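Utdale Shared Workshop -- Build Log and Issues
Ticket 292: Two-arm sorter, right arm stops short of the tabletop
Project: Todton (two-arm bench build)
Opened: May 28, 2019
Status: Open, workaround in use
Priority: Normal

Summary

The right arm stops above the table when it is told to go down and close on a part. The left arm runs the same routine and reaches the surface. The stop is repeatable once the machine has been on for a while. It does not show up on the first runs after power-on.

Setup

Both arms run from the Dunmore control board, firmware branch 9. The task is a plain sort. Small plastic parts go on the table, green ones go to the green basket and blue ones go to the blue basket. Each arm has a gripper with two fingers and its own wrist camera. There is also a fixed camera for the whole table. Down speed is set to 800 in the config file, same value for both arms.

What happens

1. Power on, home both arms, load the sort routine.
2. First few picks are normal on both sides.
3. After a while the right arm comes down, stops early, closes on nothing and goes back up.
4. The log shows the move as finished. No fault is raised and the indicator lights stay green.
5. Homing the arm again clears it for a short time, then it comes back.

Since no fault is raised, the routine carries on as if it had the part and makes the full trip to the basket and back with empty fingers.

Checked so far

Table height. Measured at the four corners and in the middle with a steel rule. No difference worth chasing.

Cables. Unplugged and reseated every connector on the right arm. One cable was pulling tight at full reach, so I gave it more slack. The stop still happened afterward. Leaving the extra slack in.

Finger screws. Two were a little loose on the right side. Tightened. No change.

Power supply. Swapped left and right supplies. The fault stayed with the right arm, so the supply is ruled out.

Config. Compared the two arm files line by line. The only differences are the serial port and the mirror flag.

Camera. Restarted the wrist camera service and ran the routine with vision turned off, sending the arm to a fixed point. It stopped short there too. That takes the camera and the part detection out of it, which I should have tried first.

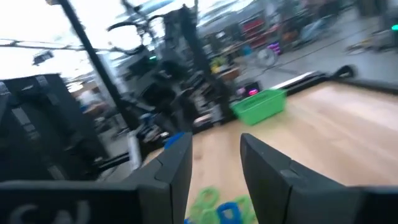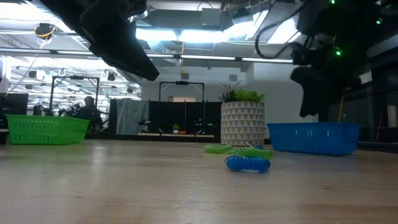
Sort table, wrist camera first, then the fixed camera.

For the test runs I have been using the coiled parts because they are easy to set down in the same spot. Shape does not seem to matter. The flat pieces give the same result.

Update 1

Logged the shoulder joint over a long session. Commanded angle and reported angle agree the whole way, including on the bad picks. But a pencil mark across the joint housing no longer lines up when the arm is sent back to home. So the motor thinks it is in the right place and the arm is not. That points at something slipping between the motor and the link.

Update 2

Took the cover off the right shoulder. The coupling is the Clarbridge clamp type we fitted in December. The clamp screw was tight, but the shaft shows a polished ring where the coupling has been turning on it. The left arm has the older coupling with a flat on the shaft and shows no such mark.

Cleaned the shaft and the bore with alcohol, refitted, and tightened the screw again. Ran 8 sort cycles with no early stop. I am not calling that fixed. It has gone that long before after a plain re-home.

Workaround

Re-home the right arm between batches. If it closes on nothing twice in a row, stop the routine and home it by hand. Please do not lower the table offset in the config to make up the gap -- the next home will put the arm back where it belongs and the fingers will drive into the wood.

Still to do

-- File a flat on the right shoulder shaft and fit the older style coupling.
-- Add a check on finger position after closing, so an empty grip raises a fault and skips the basket move.
-- Redo the pencil mark with paint pen on both shoulders.
-- Run a long session with the cover off and compare the mark at the start and end.

Leaving this open until the shaft work is done. If you use the machine before then, add a line under this ticket with the number of cycles you ran and whether the right arm stopped short.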